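Categoría: Visitas y salidas | Etiquetas: marroquinería, tarjeteros, talleres

Visita al taller de Tomadier en Feltisholm

El 1 de septiembre de 2023 fuimos a ver el taller de marroquinería pequeña que Tomadier tiene en Feltisholm. La visita estaba prevista para julio, pero en esas fechas el taller cerraba para cambiar el suelo de la zona de corte y hubo que moverla. Fuimos 17 personas en dos coches y una furgoneta. El aparcamiento está detrás del edificio, se entra por la calle de la estación y no por la principal, donde el cartel confunde un poco.

Nos recibió Stamatia Kourkoulas, encargada de producción. Antes de pasar nos pidió que dejáramos los bolsos y los abrigos en un armario de la entrada. El recorrido duró algo más de dos horas, con una pausa para café.

La primera sala es el almacén de pieles. Están enrolladas en estanterías, separadas por color y por grosor, y cada rollo lleva una etiqueta con la fecha de entrada y el nombre del proveedor. Una parte viene de Somboon y otra de Estton. Según Stamatia, las claras son las más delicadas de guardar, porque cualquier roce se nota, y por eso van envueltas en papel hasta el momento de cortar. Nos dejó tocar varios retales. La diferencia entre una piel acabada en mate y otra con algo de brillo se aprecia más con los dedos que con la vista.

De ahí se pasa al corte. Los modelos de tarjetero que estaban en marcha se cortan con troquel, y las piezas salen apiladas en bandejas. El catálogo actual tiene 116 referencias entre monederos, fundas y tarjeteros, aunque muchas son el mismo patrón en otro color. La sala es ruidosa y aquí hablamos poco.

El cosido está en la planta de arriba. Kamonchanok Luangrath lleva nueve años en esa sección y nos explicó cómo se marca la línea de puntada para que vaya paralela al borde. En los tarjeteros de color crema se usa un hilo tostado, fino, que contrasta lo justo. Si la puntada se desvía se ve enseguida, y la pieza vuelve atrás o se descarta. También nos enseñó una caja con piezas descartadas. A varios de nosotros nos costó encontrar el defecto en algunas de ellas.

La última parada fue la mesa de revisión, donde se abren los tarjeteros y se pasan las fundas interiores una a una. Fue la parte que más preguntas levantó.
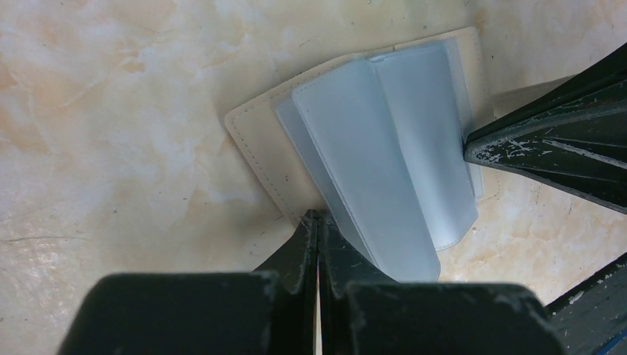
Sección de Marroquinería – Grupo de Artes del Cuero

Las fundas son de plástico translúcido esmerilado, no del transparente que se usa en los tarjeteros más baratos. Kamonchanok comentó que el esmerilado disimula mejor las marcas del uso. Tiene el inconveniente de que la tarjeta se lee peor sin sacarla. Con el tarjetero abierto las hojas quedan en abanico, cada una con su ángulo, y el pliegue de la funda recoge bastante luz. En el modelo crema el conjunto queda muy claro, casi sin contraste salvo por la costura.

Preguntamos por la duración del plástico. Stamatia dijo que lo primero que cede suele ser el pliegue y que el taller cambia el juego de fundas completo, sin tocar la cubierta. El arreglo tarda tres semanas si hay piezas en el almacén. No cambian fundas sueltas – lo preguntó más de uno –.

Después hubo café en la sala de muestras y la posibilidad de comprar restos de temporada. Quedaban pocos tarjeteros claros y bastantes monederos oscuros. Los retales se venden al peso y vale la pena llevar bolsa propia, ya que en el taller solo tienen sobres de papel.

Para quien quiera ir por su cuenta: las visitas son solo para grupos, con reserva previa por teléfono. La planta de cosido no tiene ascensor y la escalera es estrecha. Las fotos se permiten en la mesa de revisión y en la sala de muestras, pero no en el corte. Los apuntes sobre hilos y agujas que tomamos en la planta de arriba están en la carpeta de la sección, junto con la lista de precios de los retales.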